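Tultell Records – Frequently Asked Questions

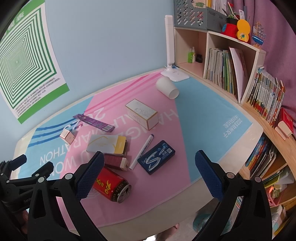
Red can and small maroon box on the Hangzhou Women's Half Marathon mat.

Please read through this page before writing to us. Most of what we get asked is covered here. If it isn't, the contact address is at the foot of every page on the site.

ABOUT THE LABEL

What kind of music do you release?

Electronic music, mostly the slower and heavier end of it. Dark ambient, minimal synth, some rhythmic noise, a few records that are closer to dub. We have put out two albums with guitars on them and would do it again for the right record. We don't release trance or house. There are good labels for both and we are not set up to sell it.

Who runs it?

Prasetyo Manurung started the label and still handles the accounts, the contracts and most of the mail. Kartini Saragih listens to demos and puts together the release schedule. Emiliano Garrido does the sleeves. Mastering for nearly everything since the fourth release has been done by Ludger Engelhardt at his room in Brarnham.

Is it a full-time job for anyone?

No. All of us work elsewhere during the week, and orders and email get done in the evenings.

Are you connected to Tultell the club night?

Same people, same name, separate bank accounts. The night came first. It stopped when the venue changed hands and we have no plans to bring it back. If you are holding an old membership card it no longer gets you anything, sorry.

Do you have a shop or an office I can visit?

No. The address on the parcels is a mailing address and there is no stock kept there.

DEMOS

How do I send you a demo?

Email a private streaming link to the demo address. Up to three tracks. Put the name of the project in the subject line and tell us in a sentence or two what the tracks are – finished album, work in progress, one-off. That is all we need at this stage.

Please don't attach audio files to the email. The mailbox fills up and other people's messages bounce. Please don't use download links that expire either. Kartini listens in batches and yours may be gone by the time she gets to it.

Can I send a CD or a tape?

Yes, to the mailing address. It will take longer and we can't send it back.

Does it have to be mastered?

No. A rough mix is fine as long as we can hear what is going on. If you have already put a limiter across the whole thing, please keep a version without it. Ludger will ask for one later.

How long until I hear back?

Usually a couple of months. In March and over the summer it can be longer. If you have heard nothing after that, one reminder is fine.

Will you tell me why you said no?

Not as a rule. If Kartini has something specific to say about the tracks she will say it, but we can't offer feedback on everything. A short no from us normally means the schedule is full or the record would sit oddly next to the others.

I've already put the tracks online. Is that a problem?

A couple of tracks, no. If the whole album has been available for a long time, we would need a reason to put it out again, such as new mixes or a good amount of extra material.

Do you accept demos with samples?

Only if the samples are cleared or you made them yourself. Field recordings are fine. Film dialogue is the one that causes the most trouble. We had to pull a record over eight seconds of it, and we now ask every artist to sign a page listing what has been sampled.

Do you take tracks for compilations?

When there is a compilation in progress it is announced on the mailing list with a deadline and a theme. We don't keep a pile of spare tracks for future ones.

FOR ARTISTS WE WORK WITH

What does a deal look like?

One record at a time. The artist keeps the rights to the recordings and licenses them to us for a fixed term. We pay for mastering, artwork and manufacturing. Once those costs are covered, what comes in is split down the middle. The contract is short and written in ordinary English. Take it to someone who knows about contracts before signing it if you like. We will wait.

Do I get copies of my own record?

Yes, a box of them, free. You can buy more at cost to sell at shows. Money from those is yours and doesn't go through the label.

How often are statements sent?

Twice a year. You get the same spreadsheet we use, with every cost on it. Write to Prasetyo if a line doesn't make sense to you.

Who decides on the artwork?

Emiliano will ask you for ideas and then send sketches. The artist has the last word on the image. The label has the last word on the spine and the back, where the catalog number, barcode and logo go in the same place each time. If you want to supply your own art, please ask for the template first. Artwork made without bleed has to be redone.

Can I release with other labels too?

Yes. We ask only that you let us know the dates so two records don't come out in the same week.

Do you book shows?

No. We forward booking requests to the artist and stay out of it after that.

RECORDS AND ORDERS

How many copies do you press?

Most vinyl releases are 300 copies. Tapes are made to a smaller number depending on preorders. CDs are repressed when they run out, if people are still asking.

Will you repress the first Raju album?

This is the question we get most. Narayanan Subramaniam, who records as Raju, would like to remix it before it is pressed again, and the original sessions are split over several drives, one of which doesn't mount. There will be a new edition if that gets sorted out. The digital version is still for sale in the meantime, and it has the same track order as the LP.

Why is the preorder date always so far ahead of the release?

Pressing plants give us a window and then move it. We have learned to set the date late. If the records arrive early, preorders go out early.

My preorder hasn't shipped but the digital version is out. Why?

Digital goes up on the announced date whatever happens with the plant. Everyone who preordered a physical copy gets the download on that day.

Where do you ship from, and to which countries?

Mail order is handled by Skillden, who pack and ship two times a week. They send to most countries. If yours is missing from the list at checkout, write to us before ordering from a forwarding service, as it can often be added.

How much is shipping?

It is worked out by weight at checkout. An LP and a tape together normally cost the same to send as the LP alone. Two LPs will move you up to the next band in most countries.

Will I have to pay customs?

Possibly. It depends on where you live and what you order. We write the real value on the form and can't put a lower one or mark the parcel as a gift.

My record arrived damaged.

Take photos of the outside of the mailer, the corners and the damage, and email them within two weeks of the parcel arriving. We will replace it if there are copies left and refund it if there aren't. Please keep the packaging until you have heard from us.

My record plays with a crackle.

Try cleaning it first. New vinyl often has paper dust from the inner sleeve on it. If it is still there in the same place on every play, send us the side and the time and we will check our own copy. Please note that the second side of TUL-09 starts with a recording of rain on a tin roof, and we have replaced more of those than we should have.

Can I cancel an order?

Yes, until it has been packed. After that you can return it unopened at your own cost.

Do you sell test pressings?

Now and then, through the mailing list. They come in plain sleeves and are sold as they are.

Do you have shirts?

Black, one design, all sizes until they run out. We order them once a year.

DIGITAL

Which formats can I get?

WAV, FLAC and MP3, whichever you pick at the download stage. You can go back and download again in another format.

Why are some releases missing from streaming services?

Some artists have asked us not to put their records there. We go along with that. The missing ones can all be heard in full on our own site before buying.

I bought the LP in a record store. Is there a download code?

On a card in the inner sleeve. If it was missing or already used, send us a photo of the record and we will sort it out.

PRESS, RADIO AND LICENSING

Can I get a promo?

We send digital promos to people who write about or play this kind of music. Tell us where, with a link to something recent. The promo list is small and gets cleaned up every year, so don't take it personally if you drop off it – just write again.

Can I play your records on my show or podcast?

Radio, yes, please do. For podcasts, ask us for each track. The answer is usually yes, but a few artists have publishers who need to be told.

Can I use a track in my film?

Write with the name of the track, how much of it you want and where the film will be shown. Student films are normally free of charge if the artist agrees.

MAILING LIST

What do I get if I sign up?

One email when a record is announced and another when it is out. There are 412 people on it at the moment, and that is small enough that limited items can be offered there first. Your address isn't passed to anyone else.

I signed up and nothing came.

Check the spam folder for the confirmation email. Without the click on that link you aren't on the list. If it isn't there, write to us and Prasetyo will add you by hand.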